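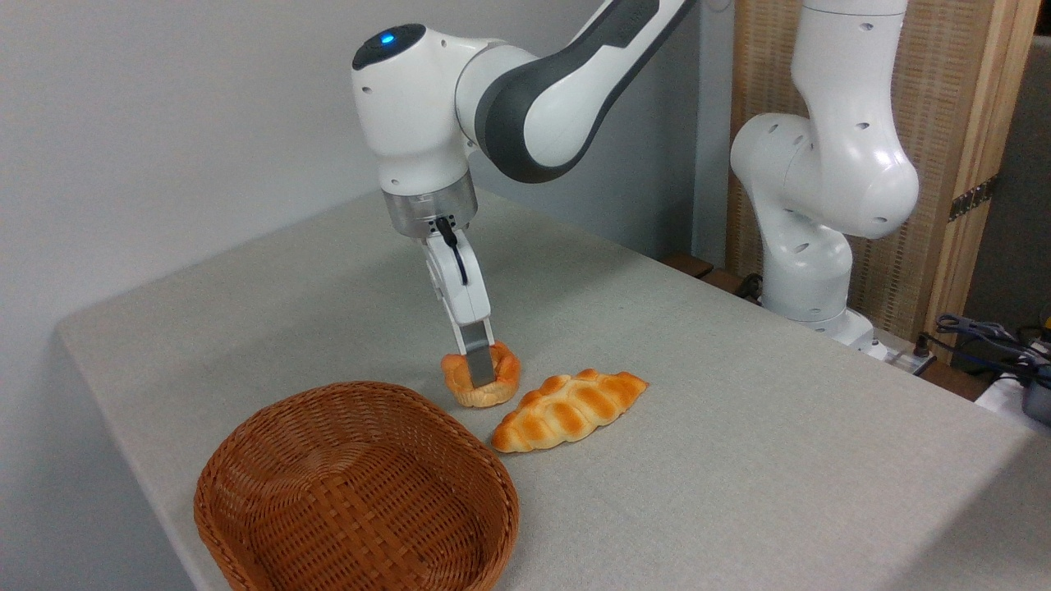
*Lectura: 2 min*

**Julio, cuaderno del obrador, después de las 18 h**

Sigo sin creerme lo de la cesta. Haziq Liem insiste en que el pan «se presenta mejor» en mimbre y que por eso Drametti lo saca así al mostrador. Puede ser. A mí me parece que la cesta gusta a quien la mira y estorba a quien la llena. Apunto lo que hay y ya discutiremos.

Piezas: el panecillo redondo con forma de corona, hueco por el centro, y la trenza alargada. La cesta es la ovalada marrón, de trama cerrada y borde algo abierto. Mesa con la tela gris clara.

Dudas, sin orden:

- La trenza es bastante más grande que el redondo. Si entra primero el redondo, acaba en medio y luego hay que moverlo. Yo metería antes la trenza, en diagonal o siguiendo el óvalo, y el otro en el hueco que deje. Haziq dice que al revés. No me ha dado ningún motivo.
- El redondo tiene el borde de abajo más pálido que la parte de arriba. La receta de Cander pide 35 minutos y yo no me fío de esa cifra, está pensada para otro horno. Probar con 2 más y mirar la base.
- La trenza tiene buen brillo en los gajos y los surcos se quedan claros. Según la hoja de Purba eso es «lo deseable». Según yo, es que el huevo no llega al fondo y le hemos puesto nombre.
- El mimbre suelta fibras. Eltance jura que el suyo no. Quiero verlo después de un mes de uso, no en el catálogo.

Masa: partida de 1000 g de harina, la de siempre. No cambiar nada ahí hasta resolver lo de la base, que luego no sabemos a qué echarle la culpa.

Pendiente: preguntar si la cesta lleva paño. En la hoja no consta y cada uno hace lo que quiere. Con paño se pierde sitio a los lados y la trenza va a rozar, creo. Medirla antes de pedir más cestas.

Haziq, si lees esto, escribe debajo tu orden de colocación y por qué.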